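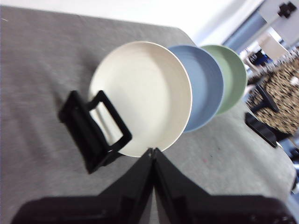

Plates in cream, pale blue and light green.

Print this page
E-mail this page

Saarela Cage-Free Liquid Whole Egg, food service carton

Saarela liquid whole egg is packed for restaurants, school kitchens, hospitals and company cafeterias that have switched to cage-free eggs or are in the middle of switching. The product is whole egg with citric acid added to hold the color. There is no salt, sugar or gum in it. It pours straight from the carton and is used the same way as shell eggs beaten in the kitchen.

All of the eggs come from 43 farms under contract to Folthorpe. Hens are housed in barns with litter floors, perches and nest boxes. No cages of any kind are used, including the larger "enriched" or colony cages. Beak trimming is allowed on some of the farms and is listed farm by farm in the supplier sheet. Forced molting by withholding feed is not allowed on any of them.

Each farm is visited two times a year, once with notice and once without. The visits are done by Virkora, which is paid a flat fee per visit whatever the result. A farm that fails has 5 weeks to correct the problem, and its eggs are held out of this product until it passes.

Cartons and cases
The standard carton is 5 lb. Cases are sold only as full cases. We also ship a bulk bag for bakeries and other large users, with a minimum first order of 400 lb. The bag fits the Jevov dispenser and most other tap dispensers with a standard fitting.

Storage
Keep refrigerated at 40 degrees or below. Use by the date on the carton if unopened. Once opened, use within 2 days. Do not freeze. Shake before pouring.

Changing over from shell eggs
Use 3 tablespoons for one large egg. Scrambled eggs and omelets need no change in method. Custards may set slightly sooner, so check them early the first time. Kitchens that poach or fry will still need shell eggs, and we carry cage-free shell eggs from the same farms in loose trays.

Menu wording
You may print "made with cage-free eggs" next to any dish in which this is the only egg used. Please do not write "free-range" or "pasture-raised." Most of these hens do not go outdoors and the claim would be wrong. Mayonnaise, bread and pasta bought from other suppliers are not covered.

Ordering
Prices depend on region and weekly volume. For a quote, a sample carton or the supplier sheet, ask for Amra Lazarević in food service sales.

Page updated Oct 3, 2010

Print this page
E-mail this page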